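Pinça paralela Normont N5, dois dedos

Leitura: 2 min

A N5 é a pinça que recomendamos a quem já comprou uma mais cara e se arrependeu. Tem dois dedos, um motor e nenhuma opinião sobre inteligência artificial. Vem com cabo, placa de adaptação para o braço Kornura e um manual que Fatos Dimitrov traduziu em março, a contragosto.

Testámo-la na bancada ao lado da Lurkeck de ventosa, com sacos de fecho. A ventosa é rapidíssima em caixas. Perante película cheia de vincos, assobia.
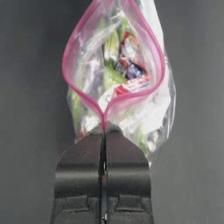
Dedos Normont a segurar um saco pelo fecho cor-de-rosa, visto da câmara de pulso.

A película fina é um teste cruel: quase não há nada para agarrar e o conteúdo puxa para onde lhe apetece. Para este trabalho, Coralie Trevaskis, do nosso apoio técnico, aconselha fechar devagar e com força baixa, e só depois subir. Quem fizer ao contrário terá oportunidade de conhecer bem o chão da oficina.

Câmara: vendida à parte. A Sayegh de pulso encaixa sem adaptador e vê a ponta dos dedos, o que já é mais do que se pode dizer de certas concorrentes. Texto miúdo em embalagens, não conte com ele.

Referência: 2113
Dedos de substituição: conjunto de 5 pares
Controlador: Kornura, firmware 5 ou posterior
Garantia: 2000 horas de funcionamento, quedas da bancada excluídas (perguntam sempre)

14 partilhas · 5 comentários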